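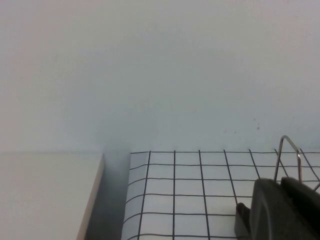
Kitchen Talk > Small Spaces > Pots, Pans & Storage

Lid stand: worth the counter space?

nkechi_d
I finally put the grid-print cover on my worktable (white with thin black squares, I love it) and now I'm picky about what goes on top. The big stainless pot stays out because I use it all the time. What gets me is the lid. I've been standing it up in one of those plastic lid stands with the wire supports, and my husband says I paid $16 for something a folded towel does for free. Do you all use one, or is it clutter?

Filed under: lids, countertops, stainless

shadi.h
Clutter, sorry! I flip the lid upside down on the next burner and go on with my life. If I bought a stand for every lid I'd need a bigger kitchen.

nkechi_d
My stove has two burners, Shadi. Both of them are usually busy.

shadi.h
Ok, fair. Then flip it onto a plate. 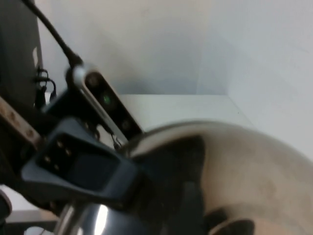

Posted by AdemirLeite, Friday, Menbridge

I'm with Nkechi on this one. A hot lid flipped over on a plate is a puddle waiting to go down your sleeve when you grab it. Standing up, the water runs to the bottom and you wipe one spot. Mine lives next to the stove at my mom's place in Gernesley too, and she was the biggest skeptic going.

The thing I'd look at is the base. Go wide. My first one was a skinny little wire thing and a heavy lid took it right over.

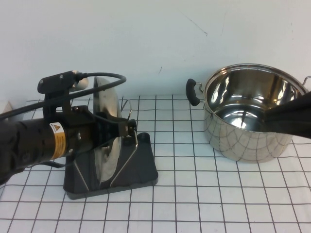 A flared base doesn't have that problem, and you can pull the lid out one-handed while you're stirring with the other. Just leave enough room beside the pot so you aren't reaching across the steam – I learned that one the slow way.

ifeoma_y
Does the plastic get gross? I had one from Rudia and the corners were impossible to scrub.

AdemirLeite
Old toothbrush, dish soap, two minutes. I wouldn't put it in the dishwasher.

ifeoma_y
I put everything in the dishwasher, so that's probably what happened to mine!

tijani_a
My issue would be the table cover more than the stand. Nkechi, is it vinyl? I had a checked one on my 80 inch table and a hot pot left a ring on it in the first week. Looked awful.

nkechi_d
No idea what it's made of, it was a gift. I use a trivet when the pot's hot. The squares do help me line everything up, which my husband also thinks is ridiculous.

shadi.h
I'm on his side there too, lol. But I'll give you the two burners.

nkechi_d
Keeping the stand. Ifeoma, I'll let you know in June how the corners look.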